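Trial diary, 30 Oct 2020
Irkville, evening

Today I started properly with the Dasum simulator. I have the trial licence for 17 days and I promised Danilo Baluyot that I will write something every evening, even when there is little to tell. He will decide with me whether our small workshop buys it or not.

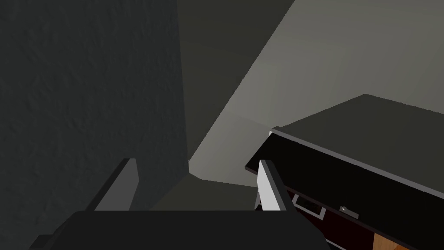
Installing and first start

The installation was easier than I feared. The program is large and our internet in the workshop is slow, so I left it to download during lunch and ate my soup beside it. The guide says to choose a room first and a gripper after. I did it in the opposite order and nothing bad happened, only a yellow message that I closed.

I took the kitchen from the ready rooms, and the view from the gripper, looking forward over the two fingers. It took me some time to understand where I was. On the left there was only a dark rough wall, and on the right a low cabinet with a dark top. Between the fingers I had a piece of grey floor. I am used to standing behind the real arm with my coffee and seeing everything, so this was like trying to park a car while looking through the letter box. Danilo says one learns it quickly. He is younger.

About the light

My first complaint is the light. One finger has a white inner face and it is very clear. The other is dark and when it is before the dark wall I almost lose it. I looked for a setting for the lamps and found one under "Room", where I did not expect it. I have not changed it yet because I want to judge the product first as it comes out of the box. But I write it here so I do not forget: the default room is too dark on the cabinet side for a beginner.

The handles, I must say, are good. The drawer handle is small and silver, with a hollow in the middle, and it shines a little, so the eye goes to it. I would like the same care for the floor and the walls, but perhaps this would make the program slower, and our computer is already working hard. The fan was so loud in the afternoon that I closed the door to the office.

Practice

After four o'clock I only practised the driving. The keyboard is not nice for this. Every key makes a small step, and I press too many times, then go back, then too many times again. The small controller which Danilo lent me is much better, but the program forgot it each time I restarted, and I had to go to the menu and choose it again. I wrote to the support about this and got a reply in the same hour, polite and short, from a person and not from a machine. It will be repaired in the next version, they say. I have heard this sentence from many companies, but the quick reply I count as a good point.

I made a list of tasks for the next days: to open a drawer, to close it without hitting the fingers, and to bring a cup from one place to another. Each one I will try five times, and I will write down also the bad tries. In June, when we tested the Caputo program, I wrote down only the good ones, and later we could not explain to anybody why we did not like it.

Money

The full licence costs 2,000 dollars for a year, for five users. We are three, so we would pay for two empty chairs. Danilo asked if there is a smaller packet and they said no, but that the workshop in Loltden shares one licence with a school and this is allowed. I did not know that this is possible. I will ask for it in writing, as I do not like to depend on something which was said on the telephone.

For comparison, one broken finger on our real gripper is expensive and, what is worse, it takes weeks to arrive. I have broken one myself and I still remember how quiet the room was after. If the trainees can make their first mistakes in a program, I think the price is not so terrible. But I should be careful – I am already speaking like the seller.

Small things

The buttons have good, simple names. The help pages are only in English, and this is fine for me, but my colleague will want a printed sheet in her own language. I will write it if we buy. The undo works for the room but not for the gripper. My neck hurts, as the screen is too low, and this is not the fault of Dasum.

Tomorrow the drawer, with the controller, and I must remember to bring the thick book to put under the screen.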